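How to Clean and Recoat a White Tabletop

Painted and lacquered tables pick up a gray haze over the years, mostly from hand oil and old spray cleaner. You can fix most of it in a weekend without stripping the whole thing.

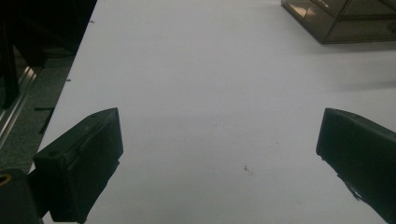

Start with a bucket of warm water and a small squirt of dish soap. Wash the top with a soft cloth, wring it out often, and change the water when it gets cloudy. Rinse twice with plain water. Soap film is the main cause of fisheyes in a new coat, so don't rush the rinse.

What you need

Dish soap and two buckets
Soft cotton cloths
Fine sanding sponge
Tack cloth
Water-based clear coat, matte
A 3-inch foam brush

I use the Veltari matte clear because it stays clear over white. The Buschmann one is cheaper and levels well, but mine went a little yellow near the window by August. Oil-based coats will yellow on white no matter who makes them.

Sanding

Let the table dry overnight. Rub the whole surface lightly with the sanding sponge, going the long way. You only want to dull the old finish. If you see color or bare material coming through at the edges, stop there and touch it up with matching paint before you go on. Vacuum, then wipe with the tack cloth.

Coating

Stir the can - don't shake it, or you will be brushing out bubbles. Pour a little into a tray and work from the far edge toward you in long strokes. Keep a wet edge and don't go back over a section after it starts to set. Two thin coats are enough for a desk. A kitchen table should get three.

Wait 4 hours between coats, longer if the room is damp, and sand very lightly before each new one.

Curing

The top will feel dry the same evening, but it stays soft for a while. Keep hot mugs and rubber feet off it for 14 days. Felt pads under a lamp are fine after the first week. After that, clean it with a damp cloth and skip anything with ammonia in it.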